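Search this guide Enter a word or part number Go

Section 4. Transferring a Long-Playing Record

This section covers the transfer of a single album from disc to the Navstead library. It assumes that the Salminen turntable has been levelled and earthed as set out in Section 2, and that the Kukus recording software has been installed and registered. Revised 2 September 2026 by Irfan Bangash, Sound Collections.

4.1 Before you begin

1. Check that the catalogue entry for the album exists and that it shows the artist, title, label and matrix number. Do not start a transfer against a blank entry.
2. Remove the disc from its inner sleeve by the edge and the centre label only.
3. Examine both sides under a strong light. Note any scratch that crosses more than one track, and enter it in the Condition field.
4. Place the disc in the Dustport cleaning unit and run the short cycle. Discs marked "Fragile" in the catalogue must be cleaned by hand with the brush supplied.
5. Leave the disc upright in the drying rack until no moisture can be seen in the grooves.

Caution: Do not play a damp disc. Moisture carries loosened dirt back into the groove and will leave a deposit on the stylus.

Note: Shellac discs must not be placed in the cleaning unit under any circumstances. Refer to Section 7.

4.2 Connecting the turntable

1. Switch off the amplifier and the recording interface.
2. Connect the red and white leads from the turntable to the matching sockets marked PHONO IN.
3. Attach the earth lead to the terminal beside the sockets and tighten it by hand.
4. Set the input switch to MM for a moving magnet cartridge, or MC for a moving coil cartridge. The cartridge type is printed on the card in the lid of the turntable.
5. Switch on the interface, then the amplifier.

A low hum at this stage usually points to the earth lead. Loosen it, clean the contact and tighten it again before looking for any other cause.
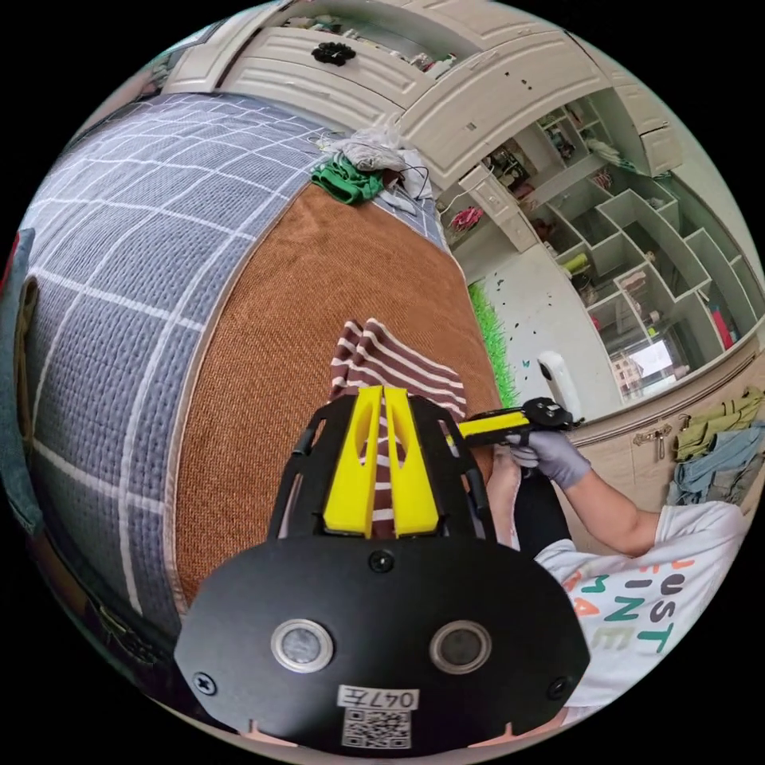

If the hum continues, move the mains adaptor of the interface to a separate socket and route the signal leads away from it. Signal leads should cross mains leads at a right angle and should not be coiled together. Where the hum is present in one channel only, exchange the two leads at the interface. If the fault moves to the other channel, the lead or the cartridge connection is at fault. If it remains where it was, the interface should be returned for service.

4.3 Setting the recording level

1. Open Kukus and choose New Transfer. Enter the Navstead catalogue number when prompted.
2. Lower the stylus on to the loudest passage of side one. On most albums this can be found by eye, as the grooves are more widely spaced there.
3. Turn the GAIN control until the highest peaks fall just below the amber band. Occasional amber is acceptable. Red is not.
4. Repeat the check on side two. Use the lower of the two settings for the whole album.
5. Write the setting in the Gain field. A later operator may need to repeat the transfer and should be able to match it.

Caution: Do not adjust the gain once recording has started. A change in level between tracks alters the balance intended by the artist and cannot be reliably corrected afterwards.

Note: The automatic level option is switched off by default and should remain off for music. It may be used for spoken word recordings. 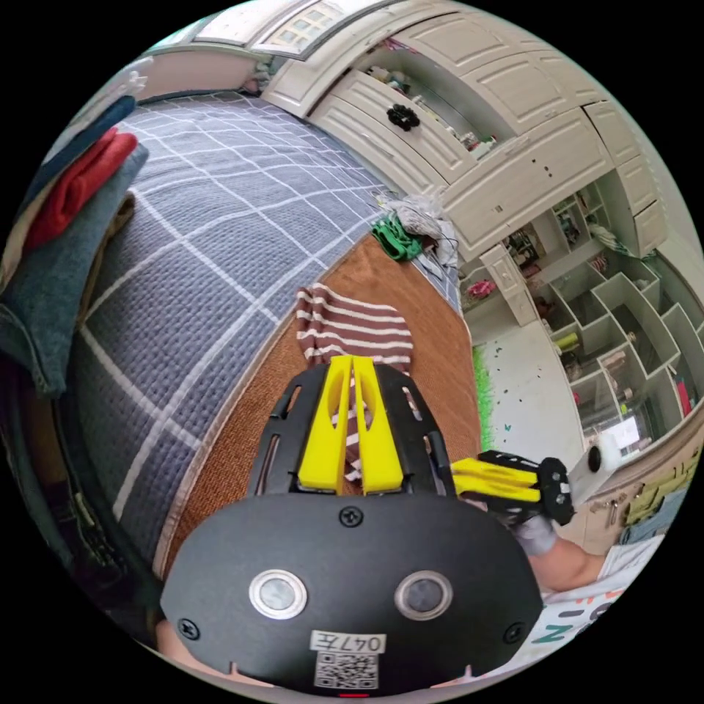
Can both sides of an album be recorded in one file?

Each side should be saved as a separate file. The software joins the sides when the track list is confirmed, and a fault on one side can then be put right without repeating the other.

4.4 Recording the album

1. Press RECORD in the software before lowering the stylus. The run-in groove must be included, as the noise reduction tool takes its sample from it.
2. Lower the stylus with the cueing lever.
3. Listen to the whole side through headphones. Press M on the keyboard to mark any skip, jump or loud click.
4. At the end of the side, let the run-out groove play for several turns, then raise the stylus and press STOP.
5. Turn the disc over, brush the surface and repeat the procedure.

The transfer log holds 2000 entries. When it is full, the oldest entries are overwritten, so the log should be exported at the end of each working week. The marker list for a single side is limited to 200 markers. A side that reaches this limit should be cleaned again and the transfer repeated.

4.5 Dividing the tracks

1. Choose Find Gaps. The software places a divider at each silence.
2. Compare the dividers with the track list on the sleeve. Live albums and continuous pieces will often show too few, and quiet classical recordings too many.
3. Drag any misplaced divider to the correct position, leaving the applause with the track it follows.
4. Type the track titles exactly as printed on the disc label. Where the sleeve and the label differ, follow the label and record the difference in the Notes field.
5. Choose Confirm. If error 488 is displayed, the number of tracks does not agree with the catalogue entry. Correct whichever is wrong and confirm again.

Files are not sent to the library until they have been confirmed. 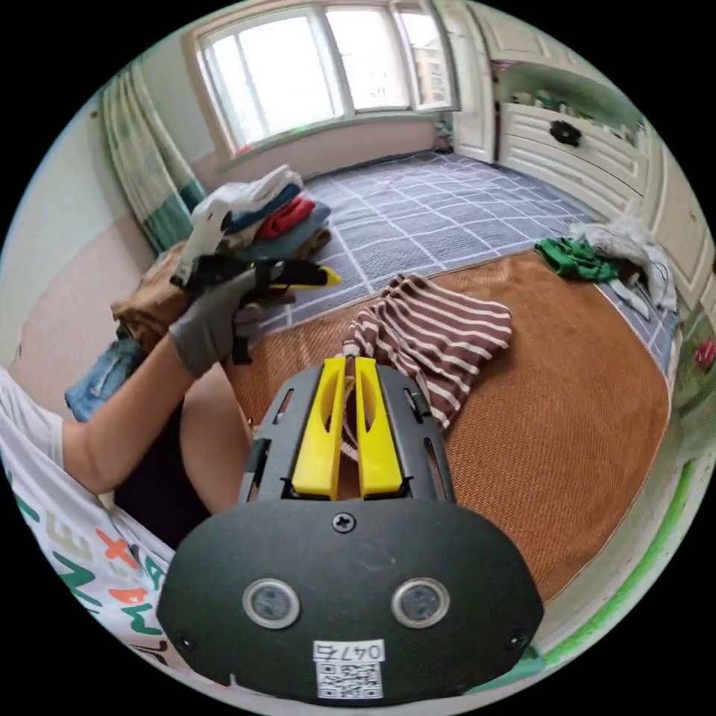 Figure 3. Gloved hand at a stack of folded clothes.

4.6 Returning the disc

1. Place the disc in a new anti-static inner sleeve. Keep the original inner sleeve if it carries lyrics, credits or artwork, and store it flat behind the disc.
2. Insert the disc so that the opening of the inner sleeve faces the top of the outer sleeve.
3. Return the album to its shelf position and change its status in Navstead to Transferred.
4. Lower the turntable lid and fit the stylus guard.

Related sections
Section 2. Levelling and Earthing the Turntable
Section 5. Noise Reduction and Click Removal
Section 6. Scanning Sleeves and Inserts
Section 7. Handling Shellac Discs
Replacing the Salminen Drive Belt
Dustport Cleaning Unit: Changing the Fluid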